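商品一覧 > 収納・作業用品 > 卓上トレー・箱 > 大型オープントレー

Tistuvitz 卓上オープンビン 780
メーカー:Prullero
取扱い:Wondora 業務用品部

在庫あり(本体色グレーのみ)
送料区分:大型
代引き不可

商品概要
机や作業台の上に置いて使う、ふたのない大型の金属製ビンです。雑多な小物をいったん広げて入れておき、中を見ながら選び分ける用途に向いています。側面の壁はグレーの塗装仕上げ、底面は塗装のない金属のままです。仕切りや取っ手、キャスターは付いていません。

箱というより、壁の付いた広い金属の盤と考えていただくと大きさの感じがつかみやすいと思います。小物を重ねずに並べておけるので、返品された品物の確認、部品の仮置き、備品の棚卸し、梱包前の取りそろえなどに使われています。家庭用の収納ケースとしては大きく重いので、購入前に設置場所の寸法を必ず測ってください。

仕様
品名:Tistuvitz 卓上オープンビン 780
外寸(長辺):780 mm
壁の高さ:200 mm
本体重量:11 kg
本体材質:金属
壁面:グレー塗装
底面:無塗装
ふた:なし(別売もありません)
付属品:底面用ゴム足、取扱説明書
組み立て:不要(ゴム足の貼り付けのみ)
使用場所:屋内

短辺の寸法は製造ロットによって差があるため、商品ページには載せていません。棚や枠にはめ込んで使う場合は、ご注文前にお問い合わせください。出荷予定のロットを測ってお知らせします。

壁面について
壁の塗装はつやを抑えたグレーです。明るい色の品物も暗い色の品物も見分けやすく、照明の映り込みも強くありません。塗膜は日常の接触には耐えますが、工具の角や金属部品を繰り返し当てると剥がれます。剥がれた部分の補修には市販の金属用塗料が使えますが、同じ色の補修塗料は当店では扱っていません。

壁の上端は折り返し加工です。素手で縁を持っても支障はありませんが、持ち運ぶときは手袋の使用をおすすめします。塗装面は手の汗で滑ることがあります。

底面について
底は平らで、リブや穴はありません。塗装していないので、使い始めるとすぐに擦り傷が付きます。これは避けられません。金属の品物を滑らせれば筋が入り、何か月か使った底はまだらな模様になります。傷や曇りは返品・交換の対象外ですのでご了承ください。

底まで塗装したものが欲しいというご要望は以前からいただいています。メーカーの設計担当であるUwe Reuter氏に確認したところ、試作はしたものの、剥がれた塗装の粉が品物に付くことがあり、製品にはしなかったとの回答でした。今後の予定も今のところないそうです。

傷が気になる場合は、市販のゴムマットか厚手のフェルトを敷いてください。ただし、マットを敷くと薄い品物が指でつまみにくくなります。袋入りの小物やカード類を多く扱う職場では、敷かずに使っているところが多いようです。

置き場所
水平で、たわみのない天板に置いてください。本体だけで 11 kg あり、品物を入れればさらに重くなります。折りたたみ式の会議机は脚の留め具が緩むことがあるため、おすすめしません。木の天板に置くときは付属のゴム足を貼ってください。貼らずに引きずると天板に線状の跡が残ります。ゴム足は四隅から指二本分ほど内側に貼ると安定します。

天板からはみ出した状態では使わないでください。縁に手をついたときに傾くおそれがあります。

高さの目安として、天板の高さに壁の 200 mm を足した位置が、立って作業する人の肘より低くなるようにします。肘より高いと、奥の品物を取るときに壁の縁が腕に当たります。座って使う場合は、低めの台をご用意いただくか、浅型(後述)をご検討ください。

照明は真上から少し手前にずらした位置が使いやすいです。底の金属は光を返すので、真上に強い照明があると透明な袋や銀色の包装が見えにくくなります。笠の付いた電灯か、拡散板の付いたものが合います。

入れるものの目安
小型の電子部品、文具、玩具、日用品の小瓶、袋入りの消耗品など、片手で持てる大きさのものが中心です。次のものは入れないでください。

・水や油がこぼれる状態の容器
・酸、アルカリ、塩分を含むもの
・熱いもの
・包装されていない食品
・動物

容器入りの液体は、栓が閉まっていれば入れて構いません。細い瓶は立てても倒れやすいので、最初から寝かせておくほうが扱いやすいです。

静電気に弱い部品を扱う場合についてのご質問がありますが、本品は静電気対策品ではありません。接地用の端子もありません。底が金属だからといって対策の代わりにはなりませんので、必要な職場では専用品をお選びください。

中身の広げ方
入れ方に決まりはありませんが、問い合わせが多いので、当店の検品室でのやり方を書いておきます。

まず、片側に何も置かない場所を残します。選んだ品物を一度寄せたり、袋の裏を確かめたりするときに使う場所です。底いっぱいに広げると、この作業のたびに別の机が必要になります。

次に、背の高いものを奥、平たいものを手前に置きます。逆にすると平たいものが陰に入ります。検品室のFinn Hollmannは奥と手前を分けず、左右で分けています。左利きの人と向かい合って作業するときはそのほうがよいとのことです。

透明な袋や銀色の包装は、底の色と似ていて見落としがちです。色のはっきりした品物の隣に置くと見つけやすくなります。赤やオレンジの品物は底の上でよく目立つので、位置の目印にもなります。青い小物も同様です。

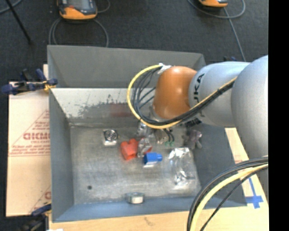
一度に入れる量は、底の半分程度までにとどめると作業が楽です。それ以上になると品物が重なり、下のものを取るために上のものを動かすことになります。量が多いときは回数を分けるか、二台並べてください。二台並べる場合は長辺どうしを付けず、手のひらが入る程度の隙間を空けておくと、あとで持ち上げるときに困りません。

角に入り込んだ小さな品物は、厚紙の切れ端で手前にかき出せます。金属のへらは底に深い傷を付けるので使わないでください。

手入れ
毎日の手入れは乾いた布で拭くだけです。粉や紙くずがたまったら、小さなほうきで角に集めて取り除きます。掃除機を使う場合は、先端の樹脂が割れていないものを使ってください。

汚れが落ちないときは、薄めた中性洗剤を布に含ませて拭き、水拭きのあと必ず乾拭きします。底は無塗装のため、水分が残ると曇りや点さびの原因になります。丸洗いはしないでください。研磨剤入りの洗剤も避けてください。壁の塗装が白く濁ります。

シール跡には、弱いアルコールを布に取って短時間だけ当てます。壁の塗装は長く触れると柔らかくなるので、先に外側の目立たない場所で試してください。

使わない期間は、布をかけるか伏せて保管します。重ねて保管するときは間に段ボールを一枚はさみます。三段以上は重ねないでください。

浅型との違い
同じシリーズに、壁の低い浅型があります。座り作業や、両側から手を入れる作業には浅型が合います。一方、丸い品物や転がりやすい容器を扱う場合は、本品のように壁の高いもののほうが落下を防げます。底面の仕上げとゴム足は共通で、長辺の寸法も同じです。浅型は受注生産のため、納期は都度のご案内になります。

Schwaiger の台車に載せて使いたいというお問い合わせをいただきますが、当店では組み合わせの確認をしていません。載せられる寸法であっても、固定の方法はお客様のほうでご用意ください。

お客様の声
Hildegard Stöcker 様(玩具の修理工房)
預かった品物の部品を広げるのに使っています。以前は布を敷いた机でしたが、小さいねじが布の目に引っかかるのでこちらに替えました。ねじを落としたときの音は大きいです。夕方以降は端にだけ薄いマットを敷いています。大きさには満足していますが、一人で棚に上げるのは無理でした。

Damián Becerra 様(中古電子部品の販売)
底の傷は最初の週に付きました。書いてあったとおりなので文句はありません。壁が高いぶん奥の角が暗く、手元灯を足しました。星四つです。

Dirk Voß 様(学校の備品室)
落とし物の仕分け用に購入。届いたとき外箱の角がつぶれていましたが、本体は無事でした。ゴム足の粘着が弱く、一つ剥がれたので付け直しました。取っ手があればもっとよかったです。

ゴム足の粘着については他にもご指摘があり、一月の入荷分から粘着面の広いものに変わっています。それ以前にお求めの方には新しいゴム足をお送りしますので、注文番号を添えてご連絡ください。

よくあるご質問
取っ手は後から付けられますか。
壁に穴を開ければ付けられますが、保証の対象外になります。切り口からさびることがあるので、当店ではおすすめしていません。

磁石は付きますか。
弱い磁石なら壁に付くロットと付かないロットがあります。ラベルの固定に使うのであれば、はがせるテープをご利用ください。

仕切り板はありますか。
専用品はありません。段ボールや樹脂の板を切って立てている方が多いようです。壁に溝がないため、板は自立するようにL字に折って使います。

屋外で使えますか。
使えません。軒下でも底がさびます。

名入れはできますか。
五台以上のご注文で、外側の長辺に一色で承ります。内側への印刷はできません。

配送と返品
本体は外箱に入れた状態で、緩衝材とともに発送します。玄関先または荷受場での引き渡しとなり、室内への搬入は含まれません。開梱は二人で行い、壁の上端を両側から持って引き上げてください。片側だけを持つと、箱の中で底の角が引っかかります。

到着時に壁の変形や底の反りがあった場合は、使用前にご連絡ください。平らな台に置いてがたつきを確認するのが簡単です。ゴム足を貼る前に確かめてください。お客様のご都合による返品は未使用品に限り、往復の送料をご負担いただきます。外箱は返品期間が過ぎるまで捨てずに保管をお願いします。

当店での出荷数は累計で約3,871台です。底面の仕様は発売時から変わっておらず、旧品と混ぜて並べても使い方は同じです。

関連商品
Tistuvitz 卓上オープンビン 浅型(受注生産)
Tistuvitz 用 交換ゴム足 四個組
Prullero 作業台用フェルトマット(裁断可)
Wondora 拡散板付き手元灯

お問い合わせの際は、品名と設置予定の台の奥行きをお書き添えください。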